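Godthorpe Open Bench Day

The Godthorpe Open Bench Day is a yearly public demonstration of two-armed robot handling, held at the Godthorpe workshops and organised by the Tistis project. It is best known for its tabletop sessions, in which a pair of small robot arms sorts, lifts and sets up the sort of things found in an artist's cupboard: boards, easels, a potted plant. The event is free to attend, and visitors may stay at the bench for as long as they like.

Background

The Tistis project began as an effort to get robots working with light, awkward objects that change shape when they are picked up. A folding easel is a wonderful test of this. It has legs that swing, bars that catch, and very little weight to keep it still while a gripper closes on it. A person opens one without thinking. For a pair of arms, every stage has to be worked out: where to hold, how far to pull, when to let go, and what the other arm should be doing in the meantime.

The first public session was a modest affair in a side room, with a rope across the doorway and a single row of chairs. Interest grew quickly, and the demonstration moved into the main workshop, where the floor space is 740 square feet and people can get close to the cell. The open day held on Sunday, June 27, 2021 drew 2,530 visitors across the morning and afternoon, the highest attendance so far, and a second date was added that August for those who had missed out.

The bench

The cell used for the tabletop sessions is an aluminium-framed enclosure, open towards the audience and lined on the inside with leaf-patterned grey wallpaper. Its working surface is a dark reddish-brown marble pattern with white veins. Both arms are bolted to a rail along the front edge, so that they reach away from the viewers and into the cell, and each one ends in a black gripper. A clear tray on one wall and a wire basket on the other keep smaller items off the surface – a homely touch that many visitors remark on.

The choice of a patterned lining and a veined surface is deliberate. Plain backgrounds make life easy for a vision system, and the Tistis team wanted something nearer to a real room, with busy walls and surfaces that play tricks with edges. Pale wood against dark marble is kind to the eye, but two pale boards lying one on top of the other are much harder to tell apart.

The boards and easels session

The main session lasts 45 minutes and is built from short tasks, with a pause after each one for questions. Plywood boards and wooden easels are the main props. Work on the boards calls for both arms at once, one at each side, and this is often the part that wins over people who came in expecting something faster and louder. The slow closing of the two grippers on a thin stack has a real tension to it, and a good attempt usually brings a small cheer from the front row.
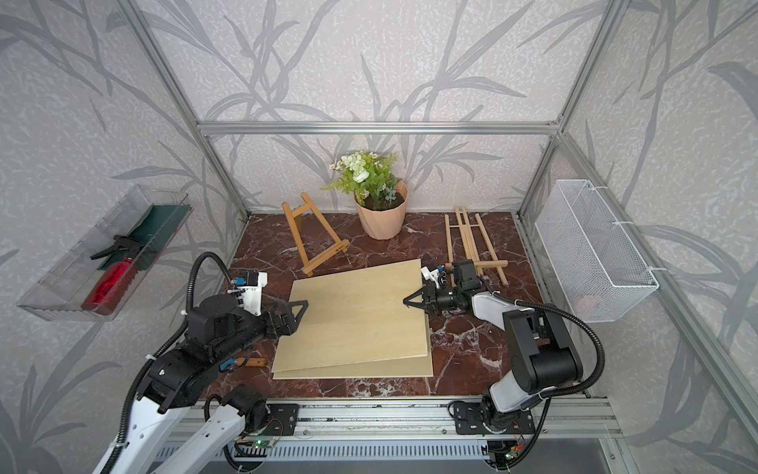
Bermúdez recalled that the slowness was the very thing that made the day worth the trip, as it gave everyone at the rope time to guess the next move and argue over it, and added that a quicker show would have been forgotten by teatime. Similar remarks appear in the visitors' book, along with a fair number asking for the chairs to be raised at the back.

Failed attempts are left in. If a board slides or an easel leg swings the wrong way, the operators let the arms try again from wherever things have ended up, and they talk the audience through what the software is likely to be weighing up. This habit goes back to the earliest sessions and is one of the event's great pleasures. A second or third try is often more interesting than a clean first one – the angle changes, the grip moves, and it becomes clear how much is being decided on the spot.

Easel work follows a different pattern from board work. Much of it can be done by a single arm, with the other held back out of the way until it is needed. The gripper has to take hold of a narrow piece of wood firmly enough to steer it, yet without twisting the rest of the frame, and the easel's feet have to end up on something flat.

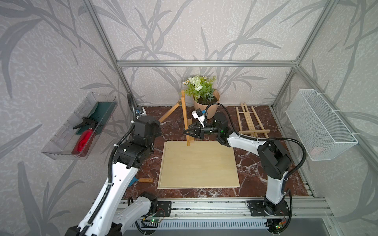
Judging when an easel is steady is a problem in its own right. The team uses a simple rule for the public sessions: the gripper opens, the arm draws back, and the easel must stay up while the presenter reads out the name of the next task. Children are usually invited to call the result.

Hands-on corner

Beside the main cell there is a corner with 2 practice stations, where visitors can steer a gripper by hand and try to pick up a wooden rod. It is far harder than it looks, and queues are common after lunch. The stations were built with help from the Dultodmont workshop, which also lends its own staff for the day and runs a smaller demonstration of its own in the autumn.

Reception

The open day has been warmly received by schools and hobby groups in the area. Teachers have praised the plain language used by the presenters and the printed task sheets, which can be taken home. The most frequent complaint concerns noise from the entrance hall, which has been eased by moving the ticket desk outside. Later editions have kept the same bench and much the same running order, with small changes to the tasks.

Related articles
Tistis project
Dultodmont workshop
Two-armed handling
Grippers and grasping
Folding easel

Text may be reused with credit to the contributors. Contact us | Copyright notice | Back to top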